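5.3 Tidying as a Chore

Most of the 2138 trials in our study concern tidying, a task that most six-year-olds can do and decline to. We chose it for much the same reason parents do: it is dull, it never ends, and failure is easy to see from across the room. Starnden, our two-finger policy, was trained on 950 demonstrations collected by Kirkegaard and Wallin in November. Domerska, the baseline, got the same data and a simpler planner.

Both systems moved single blocks well when the bin was nearly empty. Trouble began once pieces touched. Cylinders rolled off when nudged, arches hooked onto their neighbors, and Starnden twice delivered two blocks at once, which our scoring sheet (Eide, personal communication, at some volume) counts as an error. Domerska had no such problem, as it usually delivered none. With a time limit of 40 seconds per block, Starnden finished the full chore in 400 trials. A bored adult finished every time, while talking.

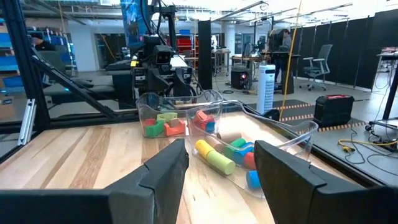
Figure 7. Toy blocks in two clear bins on the tabletop, between the gripper fingers.

Can a robot put away the toys in an ordinary home yet?
Only if the home is patient and someone stays nearby to pick up whatever rolls off the table.

We also tried wider finger pads, at Backlund's suggestion. These held cylinders more firmly and could no longer fit between two blocks standing side by side. Section 5.4 returns to the narrow pads.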